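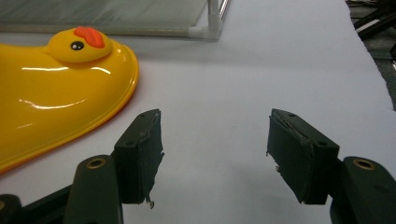
Nhi La wrote in to ask whether the Gurkurholm method is worth a weekend, and I'd say yes, mostly! You teach a grasp by hand with the gripper tool, 30 demos per object, then train overnight. My shiny yellow duck got picked up in 11 tries before I changed anything (six more after I dimmed the lights). Glare is still its weak spot, and the finger pads fray fast. The write-up skips both, sadly. Four stars from me.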